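Cestadon Community Help > Clubs & Class Projects > Robot arms

Gripper keeps slipping off pot handles and lids – what are we doing wrong?

Posted by kultness_club_mom in January

Hi all! I help out with the after-school robotics club at Kultness and we have a kitchen task for the spring showcase. The arm has to take the lid off a steel stockpot, set it down on the table, then put the little toys in the pot (foam cubes and a rubber duck, the kids picked the duck, obviously). We've logged 68 tries and the lid part is the killer. If we go in from the side, the fingers end up bumping the handle and the whole pot scoots across the grid mat. Here is what the wrist camera gets when we come in at the side handle:

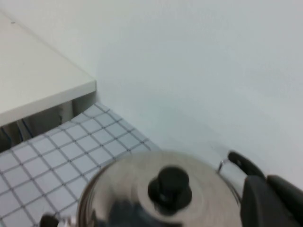 We also tried slowing the arm way down, which helped a little but then the kids get bored and start arguing about whose turn it is. The showcase gives each team 4 minutes for the whole task. I have 23 students sharing one arm, so I can't burn every session on the lid. Do we need different fingers? Is shiny steel just a bad idea? Any help is welcome, I teach social studies, lol.

3 replies

duckpond_dad

Get a plastic pot. Shiny stuff messes up cameras. We had the same trouble and gave up on metal.

Reply from a Trirkira team mentor

Please don't buy new fingers yet! We ran almost the same task last year and our problem was where we grabbed, plus a sloppy starting layout. Go for the knob on top of the lid. Come straight down over it, close, wait a second, then lift. Lift a couple of inches before you move sideways or the rim catches on the pot and drags it.

As for the layout, use the grid. Have the kids write down which square each thing starts on and keep the sheet next to the laptop. You want a clear patch of table off to one side that's bigger than the lid, and we were always bad about that – somebody would leave a cube right where the lid had to land.
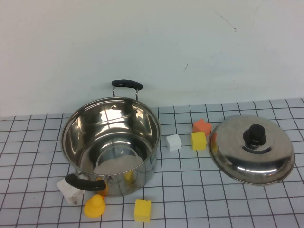
Thoa Khổng

I coach the Trương team and I agree with the mentor about the knob, with one change. Coming straight down worked for us maybe half the time. A round knob lets the lid swing while you carry it, so expect it to hang at an angle and plan for that! We raised our carry height until the low side of the lid cleared the tallest toy, and then we lowered it slowly so the low edge touched first and the rest settled down after it.

Two more things. Our gripper force was set at 2000 in the control software (your numbers may be on a totally different scale, so don't copy mine) and bumping it up a bit stopped most of the slipping. And let the kids do the lid as its own mini task for one whole session, with no duck and no cubes. Mine complained for ten minutes and then got really into it.

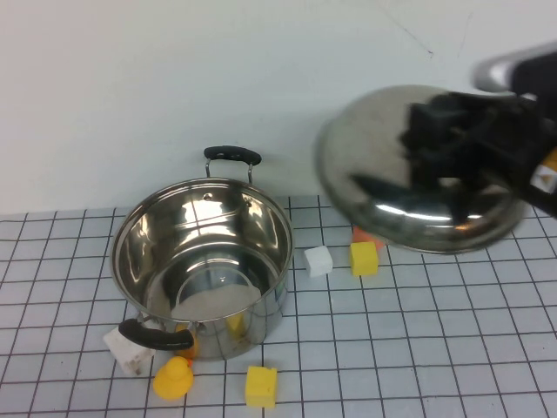 Lid in the gripper, pot and toys still on the table.

I wouldn't switch to plastic, by the way. Ours was so light it tipped over whenever the arm brushed it. If the pot still scoots, try a square of rubber shelf liner under it, but check your showcase rules first. Ours let us use it in practice and then said no on the day – I'm still a little mad about it.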